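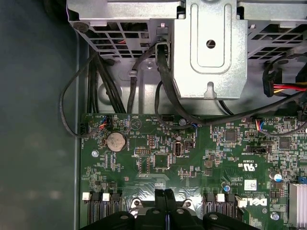
Progress report to the Lilline Fund
From the workshop coordinator, Donidden Computer Reuse

Hello again from Lamside! You asked for a short update before the second payment goes out, so I've tried to keep this to what we've done, what we've spent and what's still bugging us.

The big number first: 116 desktops have gone out the door, wiped, tested and set up for the families and clubs on our list. Our target for the whole grant is 300, so we're behind where I wanted to be by February, but the pace has picked up a lot. We lost most of a month to the move (the new unit had no heating and only one working outlet — don't ask), and I'd still call us on track for 200 by the time the next report is due.

Most of what we get is office towers, plenty of them Dells, and I've grown fond of them. The coin-cell battery sits out in the open on the board, so swapping it is quick, and we now put a new one in every machine as a matter of course. Cables are the slow part. Each loom gets unplugged, checked for nicks and put back through its clip, and I'd rather we spent the extra minutes there than have a tower come back because a fan lead worked loose.
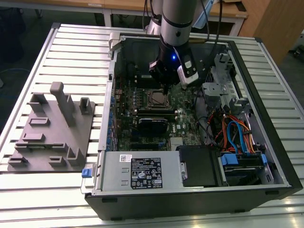 Memory has been our biggest headache on the spending side. Prices went up after we wrote the budget, and the batch we ordered through Altıntaş came in over what we'd set aside, so I moved money from the furniture line to cover it (you okayed this by email, thank you!). The slots themselves are easy to get at once the side panel is off and the tower is lying flat, with the latches right there in front of you, so fitting is no trouble at all. It's purely the cost. We're now saving good sticks from towers we can't repair, and that has helped more than I expected.

Two things are still open. We need a proper tester for power supplies, and the shelving for finished machines hasn't arrived. I've got quotes for the tester and will send them with the receipts. If you'd like to come by, mornings are best — the kettle is unpacked now.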